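Studio notebook, November

Blue grounds, continued

Picked up where I left off with the Juhl commission. The client wants the long wall panel in a blue that holds up under the gallery's warm lamps, and the last set of swatches went green as soon as I carried them into the hall. I mixed again this morning with the Mareo ultramarine as the base and no phthalo at all. It makes for a slower mix but a steadier color.

Five swatches on gessoed card, numbered on the back:

1. Ultramarine straight, two coats. Too purple under the lamp.
2. Ultramarine plus a little raw umber. Duller, good in daylight, dead at night.
3. Ultramarine and cobalt, even parts. Best so far.
4. Same as 3 with zinc white. Chalky. Drop it.
5. Same as 3 with a thin gray glaze. Needs another look once it cures.
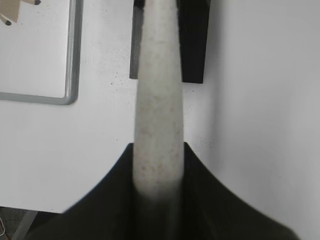
Number 3 covers well with a soft flat brush and shows no streaks after the second coat. I tried a foam roller on a scrap and got pinholes all over, so it's brushes for the full panel. Themis thinks the pinholes came from loading the roller too heavily. He may be right, but I don't want to find out on the real surface.

Themis also brought in his notes on the Gundetti color book, the 1804 one he went to read at the library. The author sorts blues by what they were ground from and then by how they look next to white, and he has a low opinion of smalt. The plates have been hand colored and some of them have shifted toward gray. Themis copied out the page on layering a cool blue over a warm one. I'd like to try that on swatch 6, with a thin burnt sienna ground underneath.

Ordering: one liter of the Gralidance matte medium, if they still sell it in liters. The small bottles work out to nearly double. Also more card.

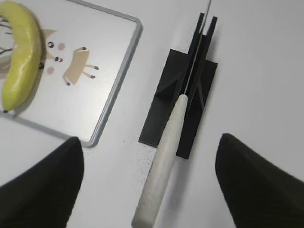
Sienna ground went on at 2:30. Brushed it thin and wiped back with a rag until the gesso showed through. Left half of the card bare for comparison. First coat of the cobalt mix over it at 4:00. The side with the sienna looks deeper and less cold, and the edge between the two halves is easy to pick out from across the room. Closer than arm's length I can hardly tell them apart.

Jacqueline Bouvier stopped by before closing and looked at all of them without being told which was which. She picked the sienna half, then number 3. She asked whether the panel would be varnished. I had been planning on satin, but she has a point about glare from the windows, so I'll test matte on one corner first.

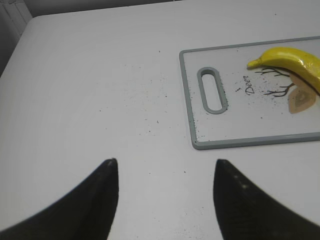 Open items:

Coverage. The panel is 18 feet long and I need to mix the whole batch at once. Matching cobalt a second time went badly on the Juhl stairwell piece.

Ask the client for one of the actual lamps, or at least the number printed on the bulb. My clamp light is probably warmer than theirs.

Number 5 is still tacky. Leave it on the rack and don't stack anything on it.

Themis will scan the Gundetti page and put it in the folder with the swatch sheets.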